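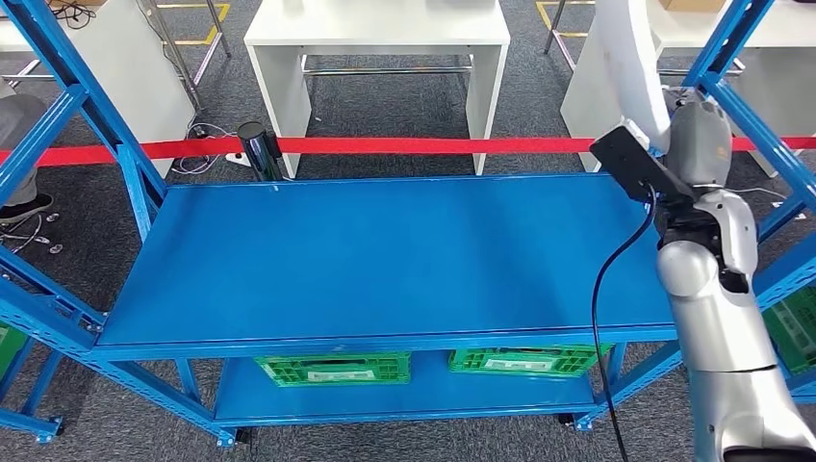

Travel Talk

Home Destinations Flights Stays Newsletter

4 minute read

Ishbel Paterson has been finding seats for people out of Skernach for longer than she cares to say, and she still gets a little thrill when a fare drops. "I'll ring a customer at teatime if I have to," she told me, pouring us both a second cup. "They never mind!"

We'd met to talk about the ferry to Corkow, which she thinks far too many people overlook. The crossing takes six hours, and a cabin in September can be had for 54 pounds if you're happy to share. "You sleep, you have your breakfast, you're there – and you haven't taken your shoes off for anyone."

She is fond of the little guesthouse Villalobos, up behind the harbour, where she once stayed over 200 nights while learning the language (badly, she says, though I suspect she's being modest). From there she likes to send people on by the slow train to Jaltstead, with a packed lunch and a window seat on the left.

And her advice on booking? "Ask what the bag costs before you ask what the seat costs. Then ring me."

Filed under: Ferries, Slow Travel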